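Are penalty kickers really worth more than tries on tour?

Delali Abugri
Our club (Rivgate, second grade) tours in July and the coach wants to pick a flyhalf purely on his boot. He kicked at 70 per cent last season. I'm not convinced. Does anyone have proof this wins away games?

scrumcap20
Yes. Take the points. Always.

Firkmont Loosie
Depends who counted the 70. Was that from in front, or out wide in a crosswind? Club stats are mostly guesswork – ours at Firkmont certainly were. I'd ask for the kicks by distance before I believed any of it.

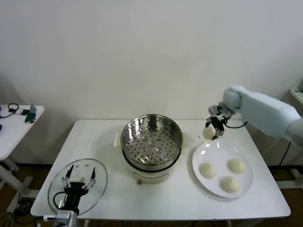
And ask who he tackles. We picked a kicker for the Sollberg tour and they ran at his channel all afternoon. He landed everything and we still lost.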